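Dry Goods Board > Beans, Peas & Lentils
Do you soak or not? (and please talk me into more varieties)
Started by kiprono_m, January 15, 2020
Views: 2724

kiprono_m
Member

Hi all! I've been lurking for months and finally have something to post about. I got a pressure cooker for my birthday, then promptly stopped using it, because my neighbor gave me a bag of Trirska beans and told me they had to be done slowly on the stove. If you haven't had them, they're a fat, flat, cream-colored bean with a maroon splash around the eye, and the broth they make is unbelievable. I drank a mug of it standing at the stove. My daughter thought I had lost my mind and then she had a mug too.

So now I'm hooked and I have questions. The bag says overnight soak. My neighbor says overnight soak with salt in it. My mother, who has cooked beans every week of her adult life, says soak them plain and throw the water out, and that salting before they're soft is how you get pebbles. And then I read half this board over the weekend and there's a whole crowd of you who don't soak at all!

What I did was the salted soak, a good tablespoon in a big batch, then rinsed everything off in the morning before breakfast. 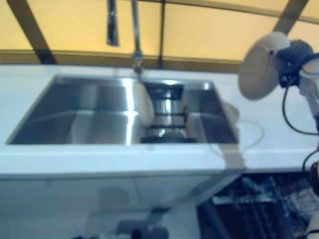 After that it was an onion cut in half, two bay leaves, a glug of olive oil, and water to a couple of knuckles over the beans. Hard boil for ten minutes, then turned down until it was barely moving. They took just under two hours. Skins held together, insides like custard. I'm thrilled, but I have no idea which part I got right.

So: who soaks, who doesn't, and why? And what should I buy next?

Kiprono

babita_n
Senior Member
Posts: 3618

Welcome, and what a way to start! Trirska was the bean that got me too, years ago. There was one stall in Sala that had them every September and if you came after ten in the morning you went home with chickpeas.

I'm firmly on the salted soak side. Your mother's rule is the one I grew up with as well and I obeyed it for a long time. Then I cooked two pots next to each other, same bag, same water, one brined and one plain, and the brined pot was softer, creamier, and had hardly any blown skins. What will give you pebbles is acid. Tomatoes, vinegar, lemon, wine, all of that waits until the beans are completely tender. Salt is your friend from the beginning.

What to buy next: a good brown lentil (fast, cheap, forgiving), black-eyed peas, and if you can find real gigantes, get the biggest ones you can afford and bake them with dill.

Babita

ElibarikiCooks
Member

Non-soaker reporting in :)

I know I'm about to get yelled at. But with fresh beans, meaning this past harvest or the one before, I don't see what the soak buys you except forty minutes. I put them dry into the pot with salt and aromatics and they cook in two and a half hours, sometimes less. The broth is darker and it tastes more like bean. With black beans it isn't even close, a soaked black bean gives you gray water down the drain and a gray bean on the plate.

I'm home on bean days anyway, so the extra time costs me nothing. I love having a pot going. The windows steam up and everybody who walks in asks what's for dinner.

babita_n
Senior Member
Posts: 3618

Black beans I'll give you! I don't soak those either. Everything large, though, I soak. A gigante that hasn't been soaked cooks on the outside first and you end up with mush around a chalky middle. I've tried it with new-crop ones, before you ask.

ElibarikiCooks
Member

I was going to ask, yes. I still think your simmer was too high.

kamran.lashari
Member

Can I put in a word for altitude? I live well up in the hills and I am so jealous of everyone's two-hour beans. Water boils cooler up here and an unsoaked kidney bean can take me all afternoon and still squeak. I soak everything, always, salted, and then it goes in the Jelton. That's my old stovetop pressure cooker, I bought it secondhand and I've replaced the gasket once. Twenty minutes for soaked chickpeas with a natural release and they are perfect for hummus.

Kiprono, please don't give up on your pressure cooker. Stove pots make the better broth, I agree with that, but on a weeknight I'd take pressure-cooked beans over a can every single time.

One safety thing for anybody new reading this: red kidney beans need that real boil at the start, ten minutes minimum, rolling. Don't put them raw in a slow cooker on low. They'll look cooked and they can make you very sick.

AdhiamboK
Moderator

Thank you Kamran, I was coming in to say the same about kidney beans. It's pinned at the top of the board too, but it can't be repeated enough.

I'm going to disagree with nearly everybody on one point. I think the water matters more than the soak. We moved across town and my beans went wrong, the same beans from the same store, cooked the way I've cooked them since I was a teenager. Tough skins, three hours, four hours. I blamed the store. I wrote a slightly embarrassing email to the store! Then a cousin asked if the new place had hard water, and it does, very. Now I put a small pinch of baking soda in the soak, rinse well, and they're back to normal. A pinch, I mean it. Too much and they taste like soap and fall into paste.

So before anyone decides they're a soaker or a non-soaker, find out what comes out of your tap.

Also, for everyone who says "I soaked them and they were still hard": use a bigger bowl. I see people soak a pound of beans in a little cereal bowl and then the top layer has climbed out of the water by midnight. They more than double. Give them room, cover them by several inches, and if your kitchen is warm put the whole thing in the fridge so it doesn't start to bubble on you. 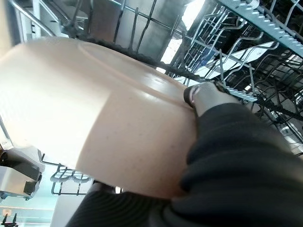
I like something wide enough that I can get both hands in and swish. Pick out the wrinkled ones and anything that looks like a stone, because sooner or later one of them will be a stone. I chipped a molar on a pinto bean stew and I've been a very careful sorter from then on.

Adhiambo

kiprono_m
Member

This is fantastic, thank you all! I just looked up my water and it's soft, so maybe that's my lucky break.

Adhiambo, did the store ever answer the email?

AdhiamboK
Moderator

They did, and they were lovely, and they sent me a coupon. I felt terrible. I used it on lentils.

ElibarikiCooks
Member

Hard water could explain a lot of arguments on this board. I'm on well water here, very soft, and I never get a tough skin.

But I'm not having baking soda. I tried it once in chickpeas and the whole house smelled off, and the broth was unusable. If you're going to drain the broth anyway, fine. For me the broth is half the reason to make a pot.

AdhiamboK
Moderator

You rinse the soda off before you cook, Elibariki! It goes in the soak and then down the drain. The cooking water is clean and I drink my broth just like you do.

ElibarikiCooks
Member

OK, that's different from what I did. I put it in the pot. I'll withdraw half of my complaint.

kamran.lashari
Member

Which half?

ElibarikiCooks
Member

The smell half.

babita_n
Senior Member
Posts: 3618

Let me answer the other part of Kiprono's question, since we all ran off with the soaking. Where do you buy? Turnover is everything. A bag that has been sitting on a supermarket shelf for three years won't soften for love or salt. I order from Tramico in the fall when the new crop comes in, because they print the harvest year on the bag, and I share the order with my sister so we can get more kinds. Their little white rice beans are adorable, they cook in under an hour and they're wonderful with garlic and bitter greens.

If you have a shop nearby where people from bean-eating families do their shopping, go there first. The sacks empty fast and the prices are half.

kiprono_m
Member

Rice beans are going on the list! And gigantes, and black-eyed peas. My pantry shelf is going to need reinforcing.

One more thing, what do you all do with the leftovers? I made way too many. We've had them on toast, we've had them with eggs, and last night I mashed some in a skillet with cumin and a spoonful of the fat from a roast chicken and I nearly cried, it was so good.

kamran.lashari
Member

Freeze them in their own broth, flat in bags, with a little headspace. They keep for months and they thaw in a pan while you chop an onion. Never freeze them drained, they go mealy.

AdhiamboK
Moderator

Coconut milk, ginger, a green chili, lots of cilantro, and rice under it. My favorite thing to do with leftover beans of any color. Let them simmer in the coconut milk long enough to go thick. If you have chapati around, even better, tear and scoop.

ElibarikiCooks
Member

Soup with whatever greens are getting sad in the drawer, and the heel of a hard cheese thrown in. And for the next pot, Kiprono, leave out the soak just once. Same beans, same pot. Report back and be fair about it!

kiprono_m
Member

Deal. I have just enough Trirska left for one small pot. I'll do it on my next day off and post how it went, skins and broth and all. My mother is coming over that day so she gets a vote too.

babita_n
Senior Member
Posts: 3618

I can't wait to hear what your mother says. Save her the first mug of broth.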